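ok thread bc people keep asking me in the comments

the Akolcombe garden walk is back in May. evening one this time, 6 to 9 pm, starts at the old Sekomness library steps and ends at Lacerda Hall

all the money goes to the night shelter. every bit of it, the food is donated, the hall is donated, even the printing
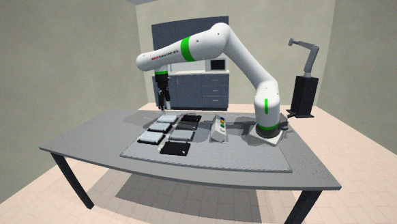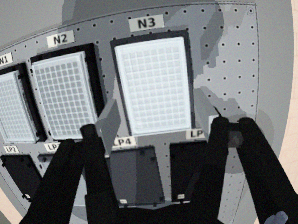 tickets!! 249 left as of this morning. we only do 300 so the small yards don't get trampled. last year we let in more and somebody's hostas paid for it

price is same as before. kids under ten free. dogs no, sorry, one of the gardens has ducks

eight gardens on the map. two are new. the one on the hill has a lot of steps, if you have bad knees skip it and go straight to the rose one, flat all the way

Drodow Bakery doing the little lemon tarts again. they are bringing around 100 so if you want one go EARLY, they were gone by 7 last time and I did not get one

raffle is at the hall, 8:30. you do have to be there to win. top prize is a weekend at the Lacerda guest house, breakfast inculded

parking: NOT on Mill Road. the neighbors were nice about it last year and I'd like them to stay nice. use the church lot

rain plan: we walk anyway. thunder plan: everybody into the hall, raffle happens early, tarts happen early

we still need people for the gate, two hour shifts, you get in free and a chair. reply here or message me

goal is 1,000 dollars over last year, that covers new mattresses and the broken dryer

oh and someone asked, yes you can pay cash at the steps but only if theres any left. get them ahead at the library desk or the bakery

map goes up tomorow, will add it to this thread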